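Okay I finally finished the Medina questline in Grilorano last night and I have to talk about it, thread time. Spoilers for everything after the harbor!

So you meet Ollero in the jail under the customs house. Most people (me, first run) just open his cell and leave. Don't! Talk to him through the bars first and ask about the ledger.

If you ask about the ledger BEFORE you unlock the door, he gives you the name Londent. That one word opens a whole extra conversation with the innkeeper later. I had 201 hours in this game and had never heard it.
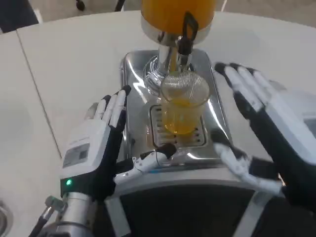 Juice o'clock

Next part. Go to the inn after dark and pick the line about the ferry. She'll send you upstairs, and there's Ollero again, in a clean coat, acting like he's never seen you before. I yelled.

How he treats you depends on whether you paid the guard or knocked him out. Pay the 300 coins. He's so much warmer, and he'll sell you the lockpicks that never break.

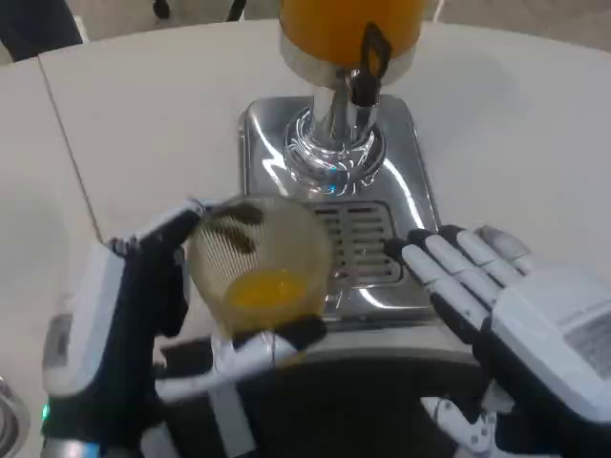
And if you knocked the guard out he's still there, just grumpy, and he charges double for everything. You can fix it by bringing him the ring from the lighthouse — I tried it on my second save and it works.

Huge credit to Amarachi Osagie, whose old January post about the ledger got me looking in the first place. Tobiloba Olaniyan also found that you can skip the ferry line completely if you're already wearing the Medina cloak!! 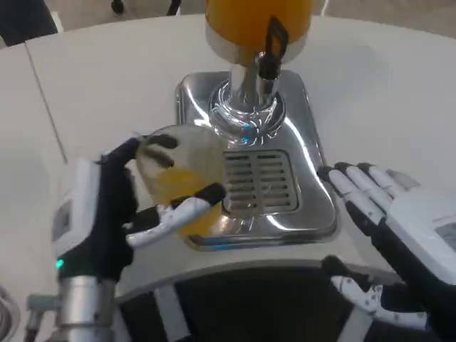 The lighthouse fight is the only rough spot. Five smugglers, no save point, and the stairs are awful. Bring health potions, the big yellow ones. They're pretty much the color of the orange juice in that clear cup, so they're easy to spot on the shelf at the inn. Drink one on the landing and let them come up to you.

After that you get the last scene with Ollero on the dock, and I won't spoil what he says, but PLEASE stay until the boat leaves. The music changes!

Starting save number three tonight, this time without paying anybody. If you've got the ending where he keeps the ledger, tell me how you did it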